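Bench notebook, Trodia shared workshop
July 2021

Spent most of this afternoon on the house rules for the arm tables, which I have been promising to write up since December and which now exist as a pile of sticky notes, two emails and whatever each of us happens to remember. I'd like us to have one page we all work from before the Nesel visit, so this is me thinking out loud, and please scribble on it.

First, speed. We said 246 mm/s as the ceiling any time a person can reach the table, and I want to keep it there. I know the usual figure people quote for hand-guided teaching is 250, and our number is only what you get from the slider position we liked, but it sits under the limit and everybody has it in their fingers by now, so why fuss. Anything faster means the person steps back behind the floor tape and says so out loud. I was guilty of skipping the "out loud" part twice last week, so this one is for me as much as anybody!

Second, the stop button. It lives with the person who is watching, and the person typing is never the person watching. If you are on your own, you may run the arm at teaching speed with the button in your hand, and that is all you may do. I went back and forth on this (it is a nuisance in the evenings, I do know) but I couldn't come up with a wording for solo work that I would be happy reading back after somebody got a pinched hand.

Third, and this is where I'll get some grumbling, cables. Every cable on the moving part of the arm gets checked through the whole range of the task before the first run of the day, by jogging slowly to the far corners and looking. The wrist connector gets a gentle tug with the power off. Slack has to be enough for the farthest reach and still not catch on whatever is standing on the table. The log from the Stanon trials has 191 stops in it, and when I went through them over coffee a depressing share were put down to "cable" with nothing else written. Which brings me to the next thing.

Fourth, write down why. A stop with one word beside it is hardly worth the ink. I'd like what the arm was holding, which step it was on, and who cleared it. Run 2953 is a lovely model of how to do it, three lines and I could picture the whole business.

Fifth, handled things and hooks. For hanging tasks the grip force goes in the run sheet before we start, and nobody nudges it up halfway through a batch to rescue a bad grasp. If the handle meets the peg and the force reading climbs, the arm backs off along the way it came in. No wiggling. Ursu had a wiggle routine in their old script and I have taken it out of our copy, with some regret, as it was rather charming to watch.

Sixth, releasing. Open the fingers only once the load has come off the wrist, then wait a beat, then retreat straight. I have put the wait at 745 ms in the shared settings. It feels slow, I grant you, and I'm open to trimming it if somebody does a proper batch on either side of it and shows me.

Still to settle: whether wiping the tabletop belongs in the start-of-day list or the end-of-day list (I lean toward end), and where the signed copy hangs. Also we need a new pen for the clipboard, the string one has gone again. 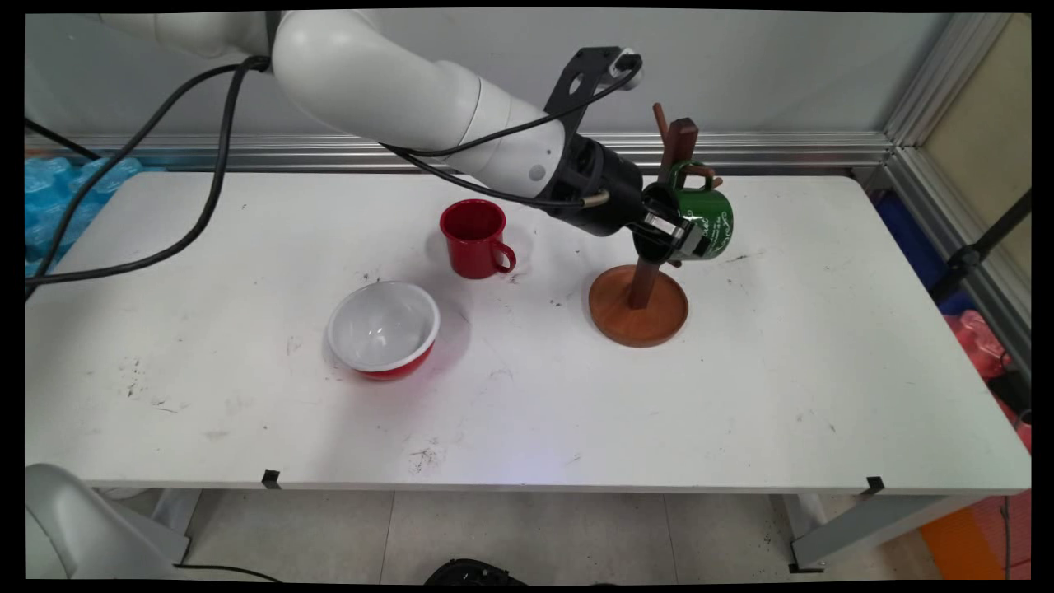
Who is allowed to reset the arm after an emergency stop?

The person holding the stop button resets it, after checking that every hand is clear of the table and the cause has been written in the log.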